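**Trernside Remembrance Walk**

The Trernside Remembrance Walk is an annual charity walk between the villages of Trernside and Wetby. It raises money for former service personnel and their families, and is held on a single morning in April.

The walk was founded by Ximena Magaña, a retired army nurse, in memory of her brother. The first route was 13 miles long and followed the old drovers' road over Zamudio Hill. A shorter route along the river was added later for children and older walkers -- it joins the main one at Wetby bridge. 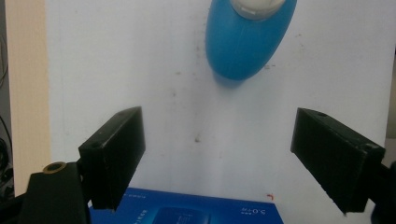
Numbers were small in the early years, and entry was capped at 300 until the car park at Wetby was enlarged. The highest turnout recorded is 1,794. The following year it fell to 1,079 after heavy rain closed the hill section, and all walkers were sent by the river.

The walk ends at the Wetby war memorial, where a wreath is laid and a bugler plays the Last Post. Names of local people who died in service are read out in order of date. Sebastián Benítez, a former naval chaplain, has led the short service since Magaña gave up the role. She still starts the walk each year with a handbell.

Collections are also taken along the route. Tea is served in Wetby village hall until mid-afternoon.

**See also**

- Wetby war memorial
- Zamudio Hill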